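Journée portes ouvertes de Kastesa : conseils d'entretien pour les meubles de rangement bas
Publié le 28 août 2022

Le service Vie pratique de Litunside a assisté, en juillet, à la journée portes ouvertes organisée par la société Kastesa dans ses bureaux. La démonstration principale portait sur l'ouverture de meubles de rangement ordinaires par un robot à deux bras. Les équipes techniques ont bien voulu répondre aux questions du public sur le mobilier lui-même, et leurs réponses ont fourni la matière de cette fiche. 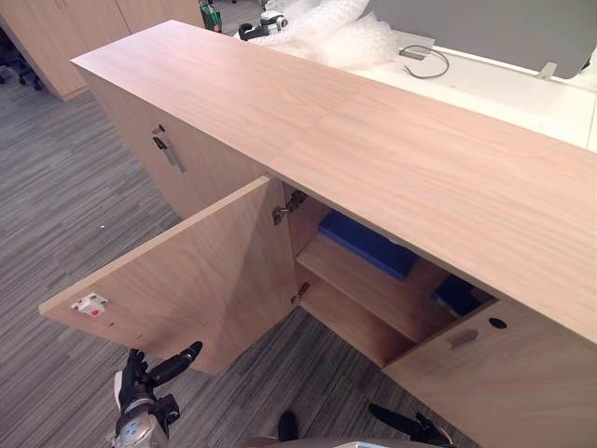
Meuble bas à portes battantes, porte centrale ouverte, charnières invisibles apparentes.
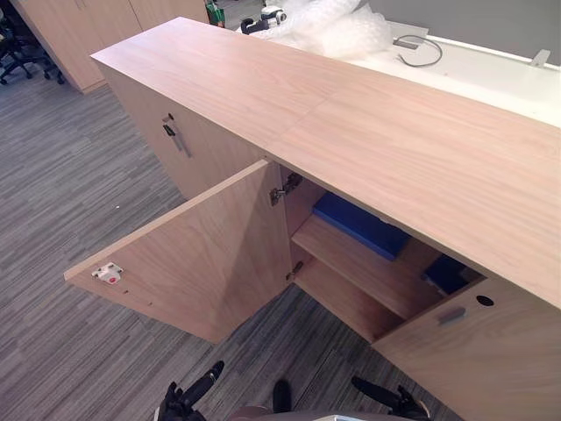
Rubrique : Entretien du mobilier

Une porte qui s'ouvre mal gêne l'utilisateur et met le robot en échec. Les ingénieurs de Kastesa consacrent donc une part de leur préparation à des vérifications que tout particulier peut effectuer chez soi avec un tournevis cruciforme et un chiffon.

Régler les charnières invisibles
Une charnière invisible courante comporte deux ou trois vis de réglage. La vis avant déplace la porte latéralement, la vis arrière règle la profondeur, et la hauteur se corrige sur l'embase. Il convient de procéder par quart de tour, en alternant entre la charnière du haut et celle du bas, puis de refermer la porte avant de poursuivre. Si une vis tourne dans le vide, on la retire, on garnit le trou de colle à bois et d'un éclat de bois tendre, et on laisse sécher une nuit avant de revisser.

Vérifier le loquet
Le petit loquet blanc placé près du bord libre de la porte mérite un nettoyage régulier. La poussière s'y accumule et la porte finit par rebondir au lieu de se fermer. Un chiffon légèrement humide suffit ; l'huile est à proscrire, car elle retient les fibres de moquette. Lors de la visite, l'équipe a indiqué avoir enregistré 2 655 ouvertures de porte depuis le début du programme, dont 277 interrompues par un loquet trop dur ou mal aligné.

Choisir et fixer les poignées
Les poignées barre se saisissent plus aisément que les modèles courts, pour une pince mécanique comme pour une main affaiblie par l'arthrose. Les vis de fixation se contrôlent par l'intérieur de la porte. Elles se serrent sans forcer — le panneau s'écrase vite sous la tête de vis.

Organiser l'intérieur
Les objets les plus utilisés se rangent sur l'étagère, à hauteur de main, et les charges lourdes sur le fond du meuble. On laissera 3 cm libres à l'avant de l'étagère afin que rien ne bute contre la porte. Cette consigne, appliquée par Kastesa à ses essais, est tout aussi utile dans une entrée ou un cellier.

Protéger le sol
Une porte basse ouverte au-dessus d'une moquette doit conserver un jeu suffisant. Une feuille de carton glissée sous le chant permet de le vérifier sur toute la course. En cas de frottement, on relèvera d'abord la porte par l'embase des charnières ; le rabotage n'intervient qu'en dernier recours.

Nettoyer le dessus
La jonction entre deux panneaux craint l'eau stagnante. On essuie dans le sens du fil du bois, avec un chiffon bien essoré, et l'on sèche aussitôt. Le produit d'entretien Miridness, dilué dans la proportion d'un bouchon pour 100 cl d'eau tiède, a été recommandé par l'équipe d'accueil. Un essai préalable sur une partie cachée demeure nécessaire.

Informations pratiques
La prochaine démonstration se tiendra à la salle Hrynyshyn. L'entrée est gratuite, sur inscription auprès de l'accueil de Kastesa. Les enfants doivent être accompagnés d'un adulte et rester derrière le marquage au sol lorsque les bras sont en mouvement.

Voir aussi : Fiche « Portes coulissantes » — Fiche « Tiroirs et glissières »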